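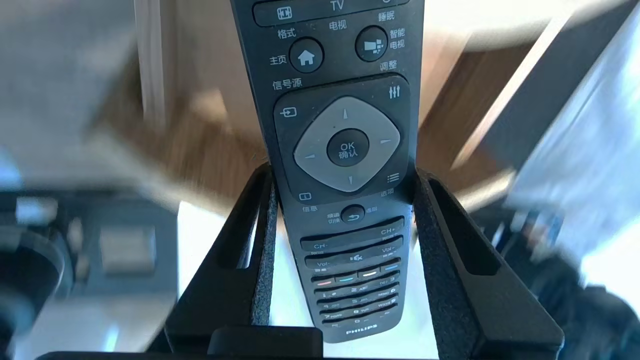
Philips telly remote in the foam-padded fingers, seen from the wrist camera.

I've been promising a post about money for months, and now that the second arm is properly on the cards I've run out of excuses. So, budget time! I love this bit. Give me a spreadsheet and a pot of tea and I'm happy for an entire evening.

Quick recap if you're new. I run a small bench project called Flasimetti, in the back bedroom, and the whole idea is to get an arm handling the ordinary things you find on a sofa or a kitchen table. Remotes, glasses cases, pill boxes, that sort of stuff. Remotes are a lovely test piece (long, narrow, covered in buttons you'd prefer not to press by accident) and I've grown far too fond of them.

The pot for this year is £2,454. That's what was left after I sold the old 3D printer and the lathe I never used, plus a bit put by each month since March. It has to cover everything, including the boring things, and the boring things are where I came unstuck last time.

Here's how it splits at the moment.

The arm itself: £805, second-hand, from Warraich, who refurbish small arms and sell them on with a short warranty. New would have eaten nearly the whole pot. I went back and forth on this for weeks, and what settled it was that they'll sell me spare joint motors one at a time.

Gripper, wrist camera and mount: £568. More than I wanted to spend! But I tried saving money here the first time round and regretted it every single day. A cheap gripper with bare hard fingers is a miserable thing to work with. Textured foam pads on the inside of each finger are such a simple idea and I wouldn't go back. They're also a consumable, so I've put a few spare sets in the same line and you should too.

Computer: £700. This is the one I'm least sure of. My present machine copes with one arm and one camera, but I don't fancy its chances with two of each. I may hold off until the arm is bolted down and see how bad it gets.

Which leaves £381 for all the rest. Bench clamps, power supply, a proper stop button, cables, lamps, and postage. Postage on an arm is no joke, by the way, so ask before you get excited about a price. I've got the lamps down as a maybe, as the window does a decent job in the morning and I mostly work then anyway.

A word on cables: buy them longer than you think. A wrist camera lead needs slack for every angle the arm can reach, and I measured mine with the arm sitting neatly at rest, like a fool.

What I haven't budgeted for is objects, and I don't intend to. The Wirkesetti swap shelf in Gumumcombe has a box of odd remotes that I rummage through whenever I'm passing, and they're pennies each. My favourites are the ones with rows and rows of tiny keys.

Next job is emailing Warraich about delivery and measuring the bench again. If you've run two arms off one modest computer, please leave a comment and tell me how it went, I'd love to keep that £700 in my pocket a bit longer.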